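4.2 Does a typeface carry trust?

The claim that serif type makes a brand look more trustworthy turns up in almost every design handbook we read, usually without a source. Where a source is given, it is most often the Grunetti survey, in which 600 shoppers rated mock logos on a scale of 1 to 5. We think the survey shows much less than people want it to. Every serif logo was set in dark brown and every sans serif logo in bright blue. A reader who prefers brown would give the same answers as a reader who prefers serifs, and the published tables do not let us tell these two readers apart.

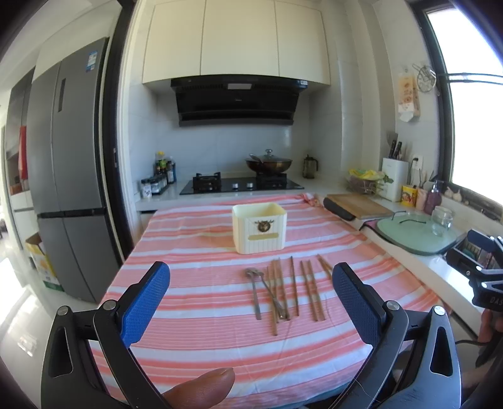

The Firier replication fixed the color problem and brought in a new one. It used 18 logos, all in black, but half of them paired the name with a small drawing and half did not, and the split was uneven between the two type groups. That matters a good deal. An emblem can do a lot of work on its own: the deer head on the cream storage box in Figure 3 gives the front a character before any word has been set, with only a pale yellow label plate beneath it. If a drawing of that kind shifts a rating even slightly, the reported gap between serif and sans serif could come entirely from the drawings. The Firier authors mention the imbalance in a footnote and then leave it alone.

We also doubt that a rating given in a quiet room, after a few seconds with a logo on a white card, says much about trust as shops and banks use the word. Trust in a firm builds up through bills, refunds and phone calls. The word on the form may have meant no more than "neat" to many of those who filled it in.

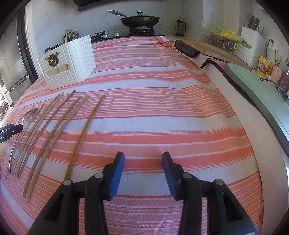

T. Purves

4.3 Reanalysis of the Mirkano ratings

The Mirkano set is larger, with 1,578 usable ratings, and it records the type, the color and the presence of a drawing for each logo. We fitted the same model with and without the last two. Typeface has a clear effect when it stands alone. Once color and drawing are added, the effect shrinks and its sign depends on which product group is left out. We do not take this as proof that typeface has no influence. The logos were collected in November from a single trade directory, and old firms, which favor serifs, are common in it. Some raters will have known the names already, and the set has no field for that.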